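We use cookies to remember your settings. Accept or manage.

Inside the Gisesel unit at Kurkitz

By the Gellness page team
February

We finally have pictures of the new place, and we couldn't be happier to share them! Gisesel is unit 42 on the Kurkitz estate, and after 2 winters squeezed in with Zarei next door it feels enormous. The lease covers 211 square metres, every one of which somebody already has plans for. Have a wander through the gallery and see what you think.

The big white wall

Everyone who visits falls for this wall first. It is tall, plain and bright, with one thin white cable coming down from the ceiling to a little square wall plate. We keep being told to hang something on it – a map, a clock, a giant calendar – and so far we have resisted.
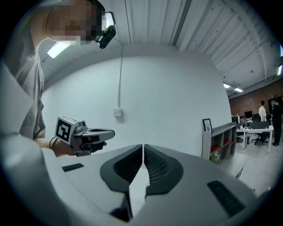

Looking up

Do look at the ceiling too! White corrugated metal, long ribs running side by side and the beams left on show. We did get a price for boarding it over, and 499 pounds for the first section alone settled the matter very quickly. We love it as it is, even if the rain gets a bit loud – bring a jumper if you're visiting before spring.

Sign up to our newsletter for new galleries.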